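Keeping Shared Laundry Rooms Clean: A Conversation with the Housekeeping Supervisor at Kenholm Residence

Kenholm Residence has 84 apartments and a single laundry room on the ground floor. The housekeeping supervisor, who previously held the same position at the Rundholm building across town, is responsible for its upkeep and for the guidance that new residents receive on washing, drying and stain removal. The residence office met with the supervisor on a Thursday morning in November to discuss the questions residents ask most often.

The first of these concerns odor. Residents frequently report that towels smell musty even after a full wash, and many assume that the machines are at fault. The supervisor does not rule this out but looks first at how much detergent is being used.

"People pour to the top of the cap," the supervisor said. "The top of the cap is for a very large, very dirty load. For an ordinary load of towels you want the first line, or a little under it. What does not rinse out stays in the cloth, and then it holds on to everything else."

Fabric softener is also discouraged for towels. The supervisor recommends washing affected towels once in hot water with a cup of plain white vinegar and no detergent, followed by a second hot wash with half the usual amount of detergent. Vinegar should never be used in the same load as chlorine bleach. The towels should then be dried completely and should not be folded while any dampness remains in the hems. 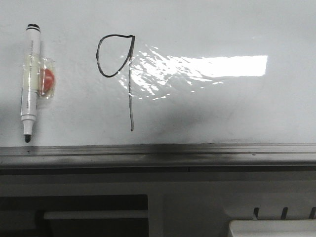 The machines themselves are cleaned on a fixed schedule. Each front-loading washer is run empty on its hottest setting once a week. The rubber door seal is pulled back and wiped by hand, including the fold at the bottom, where lint and hair collect. Detergent drawers are removed, soaked in warm water and scrubbed with an old toothbrush.

"The drawer is the part residents do not think about," the supervisor said. "You slide it out and there is a gray paste at the back. At Rundholm we had drawers that had not been out in years. We had to work them loose with a butter knife."

Residents are asked to leave washer doors and drawers open after use. The supervisor acknowledged that compliance is uneven. A notice to this effect was posted last winter and has been reworded 3 times.

On the subject of stains, the supervisor was firm that cold water should come first for blood, milk, egg and grass. Cooking oil and salad dressing are treated differently. A small amount of dish soap is worked into the dry fabric with the fingers, left for ten minutes and rinsed with the warmest water the care label allows. The item should be inspected before it goes into the dryer.

"Once it has been through the dryer, I will try, but I make no promises," the supervisor said. "A shirt can be washed a second time. Hang it up, look at it in daylight, and then decide."

Asked about products, the supervisor named only one by preference, a plain unscented bar soap sold under the name Etetti, which is kept at the laundry room sink for collars and cuffs. Stain sprays are considered useful but not essential.

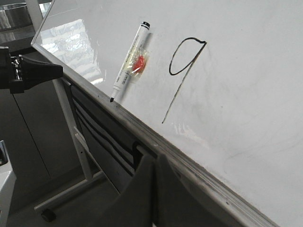 Dryers account for most of the maintenance requests the office receives. Of the 413 requests logged over the past year, 105 concerned clothes that were still damp at the end of a cycle. In the supervisor's experience, the usual cause is a clogged lint screen. Dryer sheets can leave a film on the mesh that is difficult to see.

"Hold the screen under the tap," the supervisor said. "If the water sits on it, it needs washing. Warm water, a drop of dish soap, a soft brush. Let it dry before you put it back."

Overloading is the next most common cause. A dryer should be no more than two-thirds full, and heavy items such as jeans should be kept apart from shirts and sheets. Comforters should be taken out halfway through the cycle, shaken and turned.

The laundry room is open to residents from 7 a.m. to 10 p.m. Questions about machines or stains may be left at the Su Street entrance desk, and the supervisor replies in writing, usually by the next working day.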